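4　夹爪对比试验

4.1　开始之前

本章讲的是如何在同一台机械臂、同一个料箱、同一套控制程序下，把两只夹爪放在一起比较。第3章已经讲过控制柜接线和急停测试，如果您是直接翻到这里的，请翻回去。我们知道大家都不会翻回去，所以急停那一节的要点在4.3的注意事项里又抄了一遍。

参与对比的两只夹爪，在本手册里分别称为“甲”和“乙”。甲是Vornen的平行夹爪，乙是Ocampo的同类产品。两家的说明书都声称自己“即装即用”，两家的包装盒里也都附了一小袋用途不明的螺钉。请把这两袋螺钉分开放。

您需要准备：

机械臂一台，已完成零点标定
夹爪甲、夹爪乙，以及各自的转接法兰
金属料箱两只
快速夹具两把
长条积木，两种颜色
固定相机一台，能拍到整个箱底
蓝色胶带
记录表（附录B），以及一支确实能写出字的笔

4.2　固定料箱

1. 将两只料箱一前一后放好，箱口朝上，相邻的箱壁贴紧。前箱用于抓取，后箱用于放置。

2. 在两箱相接处，左右各上一把夹具。先把两把都带上一点力，再轮流收紧。只拧一边的话，料箱会慢慢转向，而您要到当天下午才会发现。

3. 用手推前箱的四个角。如果料箱动了，回到第2步。如果是桌子动了，请先解决桌子的问题，本手册帮不上忙。

4. 在前箱的一角贴一小条蓝色胶带，作为位置基准。每次更换夹爪之后，都要对照胶带检查料箱有没有挪位。

注：胶带请贴在桌面上，不要贴进箱内。Daryna Yatsenko曾经为了省事把胶带贴在箱底，视觉程序随后非常坚定地把它认作一块积木，并且尝试抓了它整整一个上午。程序的日志里没有一条报错。

4.3　安装夹爪

1. 按下急停，确认示教器显示“已停止”。

2. 托住旧夹爪，松开法兰螺钉。注意先托住，再松开，顺序不能换。

3. 拔下信号线。接头有卡扣，捏住两侧往外拔，不要拽线。

4. 装上新夹爪，螺钉按对角顺序分两遍拧紧。

5. 接好信号线，把线缆理成一个松弛的弧，让末端关节转到两侧极限时都不会绷紧。

6. 松开急停，以最低速度执行一次“张开—闭合—张开”。

7. 在控制器的工具菜单里选择对应的配置文件。甲选“grip_a”，乙选“grip_b”。选错了也能运行，只是指尖位置会差上一截，夹爪将以十足的自信夹住空气。

注意：更换夹爪期间，任何人不得操作示教器，包括“只是看一眼参数”的人。

注意：手指请勿伸入两指之间测试夹持力。两家的说明书都写了这一条，可见确实有人试过。

注意：松开急停之前，先看一遍料箱周围有没有人的手、工具和咖啡杯。

4.4　摆放积木

1. 把积木放进前箱。每轮试验的积木组合必须相同，角度不必相同。

2. 至少让一块红色积木和一块绿色积木首尾相接，再让一块积木靠近后壁。间距宽敞、方向一致的积木谁都夹得起来，比不出什么。

3. 拍一张开始前的照片，存入当轮的文件夹。

4. 把夹爪移到前箱上方，保持张开，等待开始指令。
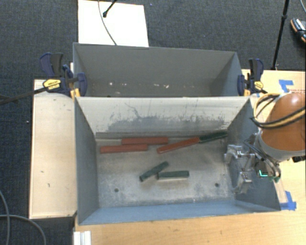

比较夹爪，最后比的大多是箱壁。在开阔处，甲和乙的差别小到需要统计学出面；到了箱壁边上，差别用肉眼就看得见。甲的手指外侧较厚，贴壁下探时容易先碰到箱子，乙稍窄一些，但张开的行程也小，遇到斜放的积木得先转腕。摆放时请有意留出这样的难题：几块红色积木集中在靠后的位置，其中一块斜着伸出去，与一块深绿色积木相接，另外两块较短的绿色积木留在箱底中部。这样一箱里既有贴边的，也有相邻的，还有方向不一的，两只夹爪各自的毛病都有机会露出来。箱底和后壁上的刮痕不用处理，但视觉阈值要在这只旧箱子里调，不要在新箱子里调好了再搬过来。

4.5　运行一轮试验

1. 在记录表上写下夹爪代号、配置文件名和操作者姓名。“大家”不是姓名。

2. 按下“开始”。程序会自行选择积木，抓起后移到后箱放下。

3. 每次抓取后，按下面的规则记一个字母：

S　成功，积木放进了后箱
D　抓起后中途掉落
M　没有抓到
W　碰到箱壁，力控触发停止
X　其他（请写明，“怪怪的”不算写明）

4. 前箱清空，或者连续出现10次M，本轮结束。

5. 把积木放回前箱，重新打乱。请用手打乱，不要摇箱子，箱子是夹着的。

6. 同一只夹爪做完全部轮次后，再回到4.3换另一只。中途来回更换会引入安装误差，也会引入操作者的怨气，后者目前没有办法补偿。

注：两只夹爪的速度上限必须一致。Ocampo的默认速度比Vornen高，如果沿用默认值，您比较的是两家市场部的胆量。

注：放下动作在后箱内松开即可，不必码放整齐。程序里有一个“整齐模式”，是Mounir Zaki写的，效果很好看，但每轮要多花一倍时间。对比试验请关闭。

4.6　力度设置

夹持力以控制器内部刻度表示，不是牛顿。两家的刻度也不互通，同一个数值在两只夹爪上是两回事。

1. 从刻度100开始。

2. 抓起一块积木，停在前箱上方，让末端关节左右各转一次。

3. 如果积木滑动，刻度上调一小步，重复第2步。

4. 如果积木不滑，再抓一块颜色不同的，重复第2步。

5. 两种颜色都稳住以后，把该值写进对应的配置文件，并在记录表上抄一份。

我们在Romholm实验间得到的数值，甲是222，乙没有超过起始值。请不要直接照抄。指垫磨损之后数值会变，而指垫一直在磨损。

注意：力度过高时积木可能弹出。站在料箱正前方观察固然看得清楚，请还是站到侧面。

4.7　相机与光线

1. 相机固定后不得再动，包括“往左一点点”。动过就要重新标定，见第2章。

2. 检查画面：前箱的箱底应完整可见，夹爪处于等待位置时，允许遮住一部分箱壁，不允许遮住积木。

3. 把曝光设为手动。自动曝光会被反光的金属壁带着走，深绿色的积木随后就会和阴影混在一起。

4. 关上百叶窗，或者接受上午和下午的数据无法合并这一事实。

4.8　常见问题

夹爪下探后停在半空
多半是配置文件选错了。检查4.3第7步。若配置正确，检查法兰是否装反。它确实可以装反，四个孔是对称的，设计者对此没有给出解释。

总是先抓同一种颜色
程序按置信度排序，不是偏心。若要强制轮换，在任务参数中把“交替”设为“开”。

W特别多
检查料箱是否移位（对照胶带），再检查夹具是否松动。两者都正常时，把箱壁安全距离加大一档。加大以后，贴着后壁的积木会变成M，您需要决定自己更愿意看到哪个字母。

两块相接的积木被一起夹起
第一块记S，第二块如果也进了后箱，记X并写明。不要记成两个S，无论当时多么高兴。

控制器显示错误471
通信超时。检查信号线接头，重新插拔，听到卡扣声为止。Ronwood转接盒的接头比较紧，没听到声音就是没插到位，听到两声则请联系我们。

4.9　收尾与交还数据

1. 让机械臂回到停放位，按下急停。

2. 把前后两箱的积木都取出来，按颜色点清，装回盒子。少了的那一块通常在桌子底下。

3. 夹具可以留在料箱上，不必拆。

4. 将记录表与照片放入同一文件夹，文件夹以夹爪代号加轮次命名。“最终版”“最终版2”“真的最终版”会被脚本忽略。

5. 在登记簿上签字，注明夹爪现在装的是哪一只。下一位使用者会先相信登记簿，然后才去看机械臂。

本章修订于2019年6月6日。7月的版本将加入吸盘，届时4.6节需要重写，请不要把它打印出来塑封。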